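24 Jul 2021
Bench 2, equipment plan for the next purchase round

Purpose of this entry: fix what we ask for before the August order closes, and record why the numbers differ from the spring list. Present cell is the two-arm table with caps as the test item, sorted into clear bins at the back edge. Budget line is the Wuris one, shared with Bench 1. 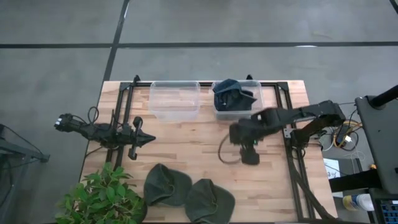
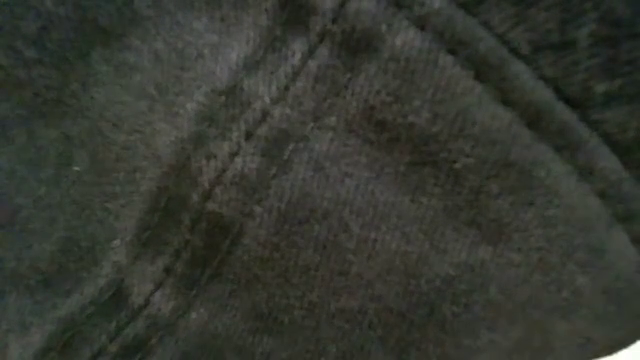 Bench 2: the table with both arms, then dark grey knit at close range.

1. Gripper fingers

Largest running cost at present. Pointed fingers are good for getting under a brim but they snag on knit, and the tips round off. We have been buying them in pairs from Norkine at whatever the price was that week. Proposal: one order of 5 pairs, same pattern, black, plus 2 pairs with the wider pad for trial on fabric. The wider pad will not fit between the wall of a bin and a cap already lying in it, so it does not replace the pointed one. Keep both on the shelf and log which is fitted at the start of each run. The log sheet has no column for this yet. Add one.

Asked whether we could print them. Yes for the pads, no for the tips. Printed tips flexed under load and the closing position drifted, which then had to be taken out in software. Not worth the hours.

2. Close-range camera

Needed for seam finding on knit. The double-stitched seam shows up well enough in the second picture, and the rolled hem too, but focus falls off towards the sides. For seam following that matters, as the line has to be held over its full length. Options:

Manole fixed-focus unit. Cheap, small, short working distance. No adjustment once glued up.
Manole adjustable unit. Dearer, taller housing, needs a new bracket.
Keep the present camera and add a light. Cheapest. The brightness is uneven across the cloth as well, so a light is wanted whichever camera we choose.

Decision: order the light now, hold the camera until we have tried the light on dark grey and navy. Dark cloth is the worst case and most of what we handle is dark. If the edges still go to black, order the adjustable one and accept the bracket.

3. Frame and table

Extrusion frame stays. No spend except corner brackets, a bag of spares. The butcher-block top is heavier than it needs to be but it does not move, and the frame fixings hold in it. The stripes in the top do upset the segmentation when the item is pale. Has not mattered with dark caps. Will matter if we take on white goods. A plain mat in matt grey is on the list as optional.

4. Bins

Clear bins look tidy but the wall is hard for the depth camera to pick up, and an empty one more or less disappears against the wood. Ask for opaque ones of the same footprint. Andel list a stackable type, internal depth 150 mm. Check the arm can reach the bottom of that with the pointed fingers before ordering more than a couple. If not, go shallower. Cost is trivial either way; the time lost re-teaching the drop position is the real figure.

5. Cabling

Yellow and black cables by the right arm base want sorting before any new kit goes in. Costed as cable tray, hook-and-loop ties, labels, and one longer lead for the right arm so the run can go behind the stand. Left arm: the coil by the frame rail is slack we need at full reach, so do not shorten it. Put a clip on the rail instead.

Adding the light means one more supply. Check the rating of the existing box first. If it will not take it, a second supply goes on the list and the total below is wrong.

6. Spares

One spare joint motor per arm was on the spring list and was struck out. Putting it back, quantity one, to serve both. The lead time quoted was 82 days, so a failure without a spare on the shelf stops the bench for most of a quarter. Strongest case on the whole list and should go at the top of the form.

Priority order for the form: spare motor, finger sets, light, cabling, opaque bins, brackets, mat. Camera as a separate line marked provisional.

The sum of the firm lines takes almost all of our share. If Bench 1 ask for more than last time the bins and the mat go first, then the wide pads. Do not let the cabling be cut, it is small money and has been put off twice.

To do before the form goes in:
Written quote from Norkine for the finger sets, with carriage.
Reach check in a deep bin, any box of the right depth will do.
Read the supply rating plate.
Ask Andel if the opaque bins come singly.
Finger column on the log sheet.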